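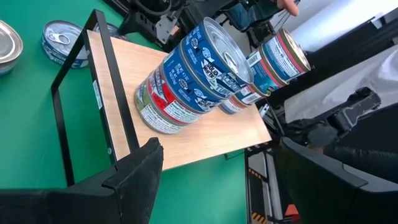 Why does food in a can stay good for so long?

If you leave a piece of fish on a plate in a warm kitchen, it will soon smell bad. The same fish in a closed can may wait on the shelf for 3 years. How is it possible?

The answer is in very small living things called bacteria. They are everywhere: in the air, on our hands and on our food. When bacteria eat our food, they change it, and we say that the food "goes off".

In a canning factory, people cut and clean the food and put it into cans. A machine presses the lid on very tightly, so that no air and no new bacteria can come in. Then the closed cans are heated in a big steam cooker. The heat kills the bacteria which are already inside.
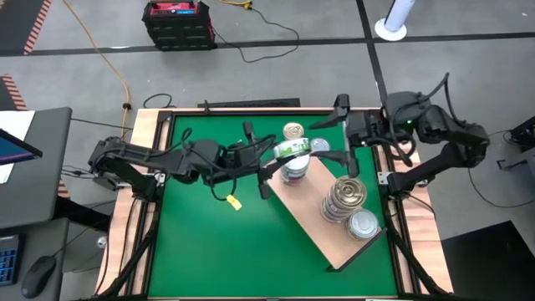

After this, the cans must cool down slowly. In the small factory at Pilliven, where my friend Juraj Vondráček works, one cooker takes 742 cans at a time. He told me that it is very loud!

Why are most cans round? A round can has no corners at the side, so it is strong when the steam presses on it.

Be careful with a can that is swollen like a small balloon. Maybe bacteria are alive inside and they make gas. Do not open it and do not taste it. Show it to an adult.

Try at home: ask an adult to help you find the date on a can in your kitchen. In which year will it be too old?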